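README for the Haststead toy sort
Last tidied up November 10, 2008 by Tarek Hijazi

Hello! If you've just copied this folder off the shared drive, please read this first, and then go and look at the spreadsheet (toys_master). I've tried to keep it short and failed.

What it is: a list of everything in the mixed toy bin at Haststead, 217 entries, one row per toy, with a column for which box it belongs in. Sarla Mishra started it in August on the backs of old register sheets, and I typed it all up, so any spelling mistakes are mine. Chun-yin Chow redid the colour column after we found out that she and I don't agree on what counts as turquoise.

How we sort: there are 3 boxes with round holes in their tops, one yellow, one blue and one pink. Small hard things go in yellow, spiky and squashy things in blue, and anything knitted or furry in pink if it'll go through the hole. If it won't, it gets "L" for loose in the spreadsheet. Balls were a headache (a spiky ball is a ball AND spiky, as Florin Coman kept pointing out), so spiky wins every time.

The mixed lot: 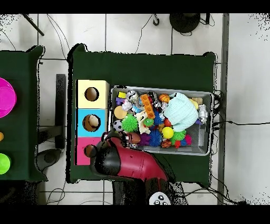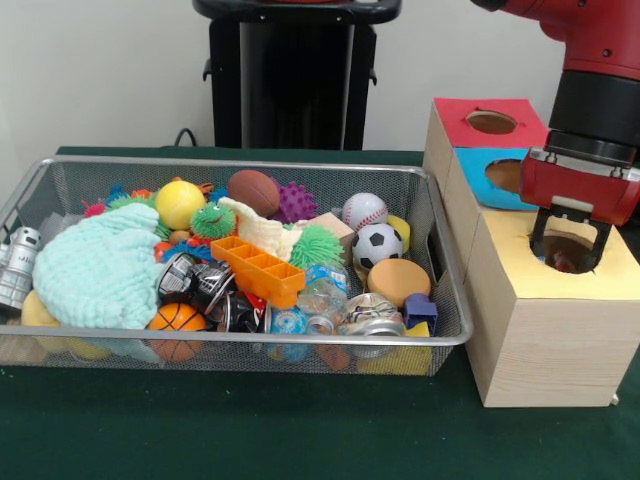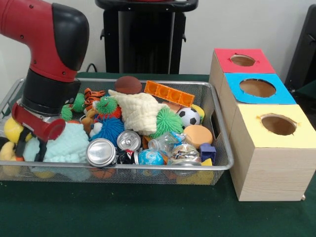

Columns you'll find in the spreadsheet:

id – just a number, don't read anything into it
name – what we call it round here, so expect "Mr Prickle" now and then
colour – the main one only
feel – hard, soft, spiky or knobbly
box – Y, B, P or L
notes – mostly Sarla being rude about drawn-on faces

Things I know are wrong: 17 rows have no feel filled in. Rows 4 and 40 are the same frog, I think, but I haven't had the heart to delete one of them in case there really are two. "Football" means two different things depending on who typed it, so check the notes before you trust it. Anything marked Lungu came from the Lungu jumble sale and may have bits missing – we took those as they came.

If you want to add toys, put them at the bottom and please don't re-sort the sheet! Petrică Dobre did that once, meaning well, and the notes ended up against the wrong toys for a fortnight. I've got the old version saved if it happens again.

Still to do: weights (need to borrow the kitchen scales back), and a proper home for the L pile. The Brornov lot isn't in here at all yet, that's a separate sheet and Florin has it.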